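Nesisia demonstration collection, progress report for February
Prepared for the Noltach program office

Collection ran on both shifts this month at the Coetzee site. We recorded 3574 demonstrations with the hand-held grippers, and 77 were thrown out at review, mostly for lost tracking or a start button pressed too late. The rest have gone to the training group.

Operators now wear black knit gloves with grip dots on both hands. The gloves show up clearly in the recordings at close range, down to the dots and the loose fibers, and the training group wants that variety kept in.
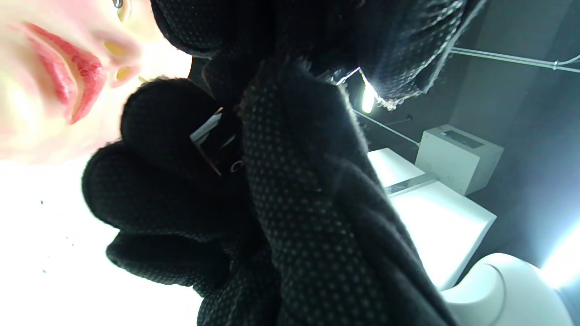
Riaan Mabuza asked that the next batch include more small parts handled with both hands, as the current policy does well on large items and stalls when fingers cover the target. He would take fewer recordings overall to get them. We agree and have moved 19 task cards to the front of the list.

Open items:
Bright ceiling lights still wash out parts of some recordings. Fixed exposure will be tried on 2 grippers first.
Gloves fray at the cuff. A replacement order has gone to Flekham.
Faces that come into view are blurred before anything leaves the site - this step is still done by hand and takes up most of the afternoon.

Spending is within the approved amount. We ask for no change to the budget, but would like the review station moved closer to the collection area before the next batch starts.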